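Section 2: Working out what to buy before you buy it

I wrote this part after Rukhsana Arain asked me why our second cell cost less than our first. The short answer is that I made a list the second time. Have a pencil handy and do the steps in order.

1. Write down the job in one line. Ours was "fold towels and shirts, one at a time, from a basket". If your line has three "and"s in it, split it into two jobs and price them separately.

2. Decide on one arm or two. Small stiff items are fine with one. For cloth I'd go straight to a pair, side by side on the same edge of the table, so that each can hold a corner.

3. Measure the biggest item you'll handle, laid out flat, then add room for whatever is waiting its turn. I forgot the waiting pile the first time and had to buy a second tabletop. Annoying!

Note: the Bedix planning sheet has a box for table size but none for baskets. Write yours in the margin. 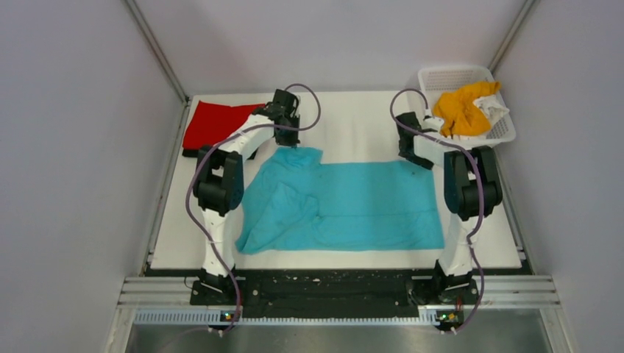 4. Price the surround as well as the arms. You'll want plain panels on three sides, corner posts to fix them to, and a stiff beam along the front for the bases. Our panels and posts from Dogar came to £457, and I'd put down nothing at all for them.

5. Count your cables, then order spares. Leave enough slack for a generous loop at the gripper end — a cable that's tight at full stretch won't last. We keep 11 in the drawer.

Caution: switch off and unplug both arms before you measure cable runs. Never reach between them with the power on.

6. Ask for the delivery time in writing. Zalevport quoted us 19 working days for grippers, and Tanveer Jatoi had sensibly booked the fitting for after that.

7. Set money aside for things to practise on. Get cloths in several strong colours and different weights. They're cheap, and £103 kept us going until November.

Note: if you're leasing through Ondano, check whether the grippers are on the same agreement as the arms. Ours weren't, and Maham Khokhar had to raise a separate order.

When all seven lines have a figure next to them, copy the total on to the front page and go on to Section 3, Preparing the room.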